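Selma Softić
Thread

I have promised a few people that I will write down everything I know about dressing for the Nirkeneo concert at the Georgiou. It will be a long thread. I am not a fashion person, I am only a person who sews a bit and has watched the Fornach tour videos too many times.

First, for those who only know the radio song: Nirkeneo is a duo, and for each album they change completely how they look. For the first album it was all black and plain. For the second it was the raincoats. For Fornach it is wool, mustard colour, big collars, and very shiny shoes.

The clothes on stage are made by Gromasow, which is a small label. Please do not ask me for the price of the real collar coat. I looked once. It was $444 for the short version without lining, and then I closed the page and went to get my scissors.

So this thread is for people who do not have $444. I will go by album, and then I will talk about shoes, make-up and the question of the bag at the door.

FIRST ALBUM LOOK
The easiest. Black trousers with a high waist, black turtleneck, hair parted in the middle and made flat. Many people think it was a full suit but it was not. In the old videos you see that the trousers are a little bit faded compared with the top.

The one thing to add is the white shoelace tied around the wrist. Both of them wear it on the left. I have seen fans wear it on the right and I did not say anything, but I have noticed.

If you are going straight from work, choose this one. You put the shoelace on in the train and you are finished.

THE RAINCOATS
This is everybody's favourite and it is also the hardest to wear for a whole evening. A plastic raincoat in a full theatre is like being boiled. I did it for the last tour and by the third song I was holding it on my arm like a waiter.

My advice is to cut a raincoat at the waist. Op shops have them all year and the clear ones are often the cheapest. You cut straight, you fold the edge over, you tape it from the inside with clear tape. Do not iron it. I am begging you, do not iron it.

Under the raincoat they had pale green shirts, buttoned to the top. Mint is too cold and olive is too dark. Think of the inside of a cucumber.

Someone will ask about the hats. The hats were only in the one video and never on stage. You can wear the hat if you like, but the person behind you has also paid for the ticket.

FORNACH, finally
The collar is the whole costume. If you have a good collar you can wear any brown skirt or brown trousers with it and people will understand. If the collar is bad, you look like you are going to milk a cow.

I have made two collars now. The first was from felt and it was too soft, it lay down on my shoulders like a sleeping cat. The second was from an old wool blanket, with stiff interfacing inside, and this one stands.

How big? In the concert videos the points reach almost to the end of the shoulder. I took a dinner plate, drew around it on newspaper, and then made the points longer until it looked a little bit silly. When it looks silly it is the correct size.

Make it first in newspaper and try it in front of the mirror with your coat on. You will have to travel there. Mine did not fit under my coat and I carried it on the tram flat on my knees, and a small boy asked me if it was a bat.

The colour: the Gromasow mustard is more brown than what the shops call mustard. I have dyed a piece with yellow dye and then a very short time in strong tea. It worked on wool. On cotton it went the colour of an old envelope.

Buttons. There are three on each side of the collar and they are covered in the same fabric. Button covering kits are in any sewing shop, and if your fingers are weak like mine, press the back on with the end of a wooden spoon.

Correction, a kind person has written to me that in the newer concerts there are no buttons on the left side. I have checked and it is true from January on. So you can choose. I will leave my buttons, I have suffered too much for them.

SHOES
They wear black patent lace-ups with a square toe. I have looked and I do not think it is worth it to buy them only for this. Take any black shoe you can stand in, and polish it the night before and then again in the morning.

I say "stand in" with all seriousness. The floor at the Georgiou is sloped to the front and the seats are only upstairs. After the support act your calves will know every decision you made.

MAKE-UP
For Fornach there is very little. The skin is a bit pale, the eyebrows are brushed up, and there is one thin copper line under the eye. Under, and not on the lid. It begins in the middle and goes to the outside.

I use a normal eye pencil in copper and then I put a little powder on it with a cotton bud. Without powder it moved down to my cheek and my friend thought I had a bruise.

If you wear glasses, like me, make the line thicker than you think. Otherwise all the work is hidden by the frame and you were only poking your eye for nothing.

HAIR
Fornach hair is a low bun for her and wet-looking combed back for him. For the bun use more pins than it needs, because the collar pushes on it from below each time you turn your head. 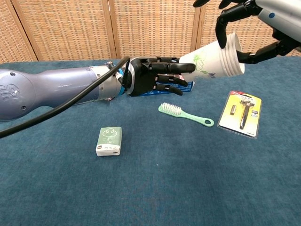
Last updated: May 8, 2026

THE BAG
The theatre allows only a small bag, so you must think what goes in it. Mine has safety pins, the copper pencil, a tissue, ear plugs, my transport card and a muesli bar that I am probably not allowed to have.

Safety pins are the most important. On the last tour I gave away seven before the doors opened and I made a friend who I still write with. She had cut her raincoat without tape, and it was opening up the back like a zipper.

Anything sharp will be taken at the door, so no small scissors please. I lost my good embroidery ones like this. They were shaped like a bird and I still think about them.

Large props also stay outside. One girl had made the lantern from the Fornach cover, really beautiful work, with paper and wire, and they would not let it in. She left it at the cloakroom. So ask before you build something big. The theatre answers emails, slowly.

WAITING OUTSIDE
Please do not sit on the ground in wool. It takes everything from the pavement. Bring newspaper, perhaps the one from your collar pattern.

Also, a short word about photographs. Most people in costume are happy if you ask. Ask first, also when the costume is great, and especially when it is a young person who came alone.

QUESTIONS I HAVE RECEIVED
"Can I mix albums?" Yes of course. I have seen the raincoat with the mustard collar on top and it was better than both. Gromasow should be worried.

"Is it strange to dress up if I am over fifty?" My aunt came with me last time in the black turtleneck and the shoelace and she was given more compliments than me. She has bought her own ticket for this one.

"Can you make me a collar?" I am very sorry, no. I have one blanket left and it is on my bed.

"Where is the pattern?" I am drawing it cleanly now. At the moment it is a newspaper with gravy on it from the plate. I will scan it when it is something I can show to people.

"What about the gloves?" They wear brown gloves only for the opening song and then throw them to the side. If you bring gloves, take them off before the clapping starts, wool gloves make no sound at all and it looks like you did not enjoy it.

"Which song do they open with?" I do not want to spoil it. If you want to know, it is all over the internet, but please do not put it under this thread, some people are avoiding it. I have hidden a few replies already, sorry to those people, it was nothing personal.

"Is your second collar the one in your profile picture?" No, this is the felt one, before it fell down. I should change the picture.

One more for the people who are sewing this week: wash the blanket before you cut it. I did not, and after the first rain one point was shorter than the other. I wear the short one on the side where my hair is.

If you see a mustard collar with uneven points near the left staircase, that is me, come and say hello. I will have pins.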